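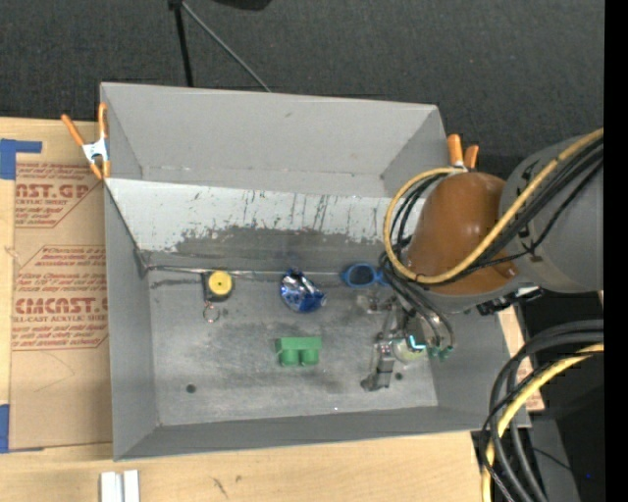
The fault that stopped our bin-picking cell in December was logged as "gripper collision, cause unknown." I have read the log several times and I object to the second half. The cause was known to anyone who had stood next to the cell for an afternoon. It was the bin, and the bin was not in anybody's model.

The planner we run, Zulero, treats the bin as five flat planes. Four walls, one floor, fixed coordinates, entered once during setup. The real bin is sheet metal with sloping sides. Metal flexes when it is pushed, and it shifts when the thing holding it down is a spring clamp. At 3 in the afternoon the arm went down for a foil packet lying near the base of the slanted panel, closed on the panel instead, and kept pulling until the wrist torque limit tripped. The bin had moved far enough that the planner's wall and the actual wall no longer agreed. The software reported 2 millimeters of clearance at the moment of contact.

The torque limit did its job. My complaint is that it was the only thing that did. Every check upstream of it compared the plan with the model, and the model with itself. None compared either one with the bin.

Katherine Ayala argued at the review that this is a fixturing problem and should be closed with bolts. She is right that a spring clamp is not a fixture. A clamp of that kind is rated for holding glue joints, where the load is small and steady. Ours sees a sideways load every time a finger brushes a wall. Bolts would have prevented this event, and I have no argument against fitting them.

I do have an argument against closing the report there. A bolted bin still wears. Paint comes off where the fingers scrape, and bare metal reflects differently from paint, and the depth camera reads it differently. Obed Abubakari compared the depth maps from the first day of the run with those from the last. Noise along the worn part of the panel had grown steadily for the whole run. Shiny objects were already our worst class. Put a foil wrapper against bare metal and the segmentation starts to join the two, which would move the grasp point toward the wall. I think that contributed. Adelino Prata thinks the clamp explains all of it. The data we kept cannot settle the question, and that is a fault too.

What we kept was the error code, the joint positions, and the last planned path. Depth frames are discarded after each successful cycle and, by an oversight in the recorder, after each failed one. The run was 2036 cycles long. We can say exactly where the arm was for all of them and cannot say what it saw on the one that mattered.

The usual answer is to slow the arm down. Sarpong, our integrator, proposed that in their first reply. A slower arm hits the wall more gently. It hits it just as often, and it hides the drift longer, which means more cycles run against a wrong model before anything trips. I would take the louder fault.

My proposal is dull. Every 1000 cycles, and after any torque trip, the arm should touch each wall and the floor at low force and compare the result with the stored planes. If any of them is off by more than 3 millimeters, the cell stops and a person looks at it. Aba Boateng wrote a version of this routine on the old Iltuder cell. It was removed there to save cycle time. Failed cycles should also keep their depth frames, with no option to turn that off.

The objection I expect is that probing costs production. It does. So did the wrist repair and the wait for a replacement finger. The report should be reopened with "bin position not verified" in the cause field, and the cell should stay down until something in it checks.

Related items
Bolts, clamps, and what counts as a fixture
Elikem Darko: Reading a torque trip log
Depth noise on worn metal surfaces
Bulier cell: notes on restart after a wrist fault
Why we stopped trusting the setup sheet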